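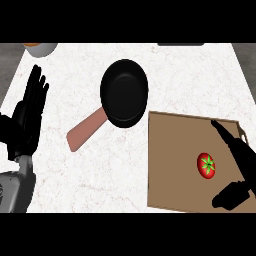 Robot Manipulation Lab, Week 3 notes
11 Sep 2019
Yareli Cisneros

Okay, so today is the tomato day. Some of you heard about it from last year's group and have been asking, and yes, we're finally doing it. Bring these notes to the lab session too, the log questions at the bottom are the ones I'll collect.

1. What the task was

Kitchen sim, two arms, marble counter. The job: right arm picks up the tomato from the cutting board, carries it over to the frying pan, lets go. Left arm is supposed to steady the pan by the handle while that happens. That's the whole thing. It's the same task you'll get in October, so pay attention to the setup even if the failure part bores you (it won't!).

The policy came out of the Nolodero training run, and Gilmar Queiroz did the batch evaluation. He ran 500 episodes overnight and came in to find 273 marked as success. Fine, not great, we've all seen worse. Then he started replaying the successes and got a bad feeling.

2. What went wrong

In 60 of those 273 "successes" the tomato had gone through the pan. As in, the arm let go, the tomato dropped, passed straight through the bottom, and got shoved back out by the physics engine at a silly speed. For one time step its center was inside the pan's volume, and one time step was all the success check asked for. Ding, success, episode over.

Gilmar's first guess was the gripper. Mine too, I'll admit. We lost most of a day on friction values and finger force, and I even had him redo the wrist calibration. None of that mattered. There were two separate faults sitting on top of each other:

Fault A. The pan had a nice deep mesh for rendering, but its collision mesh had a hole in the base. Somebody had simplified it when the assets moved over from the Caldeira scene pack, and the bottom faces got dropped. So the pan you look at and the pan the tomato touches were different pans.

Fault B. The success check had no dwell time. It never asked whether the tomato stayed put, or whether the fingers were clear of it.

Fix A alone and the number looks healthy, but you still count a tomato that bounces in and out over the rim. Fix B alone and you punish the policy for a broken pan. We needed both.

3. The one that scared me

There's a third thing, and I want you to care about it more than the other two. While going through the failed episodes we found a group where the left arm never came down to the handle. It just stayed up over the counter with the fingers pointing up, while the right arm went ahead with its half of the job anyway. The two arms had no handshake between them. The right one didn't wait for anything.

In simulation that costs you a pan that slides. On the real bench at Skasthorpe, with a hot pan, you'd have one arm pushing something nobody is holding. We have an interlock there now: if the left arm hasn't reported contact, the right arm can't leave the board. It was one evening of work — I'm a bit embarrassed it wasn't in from day one.

4. How to look for this yourself

Turn on the collision overlay before you tune anything. Please. It's under View in the Clevico viewer and it takes a second.

Replay at least a few successes from every batch, at quarter speed. Everybody replays failures.

Write the success check in words first. Ours would've been "the tomato is in the pan at some point," and if you say that out loud you can hear the problem.

Plot object speed after release. Anything that suddenly shoots off gets a look. That plot is how Gilmar caught most of ours.

5. For your lab log

Write a success check for this task in plain English, then in code. State your dwell time and say why you picked it.

The left arm reports contact, then loses it halfway through the transfer. What should the right arm do while it's holding the tomato? Stopping dead is one option, and I'd like to hear at least one more, with what could go wrong in each.

After both fixes, 85 episodes were re-run from the same starting states as the original batch. Why the same states and not fresh ones? Give me a case where fresh ones would be better.

Logs go in the course folder before next lab. Gilmar's replay files are already in there, and they're big, so download them on campus.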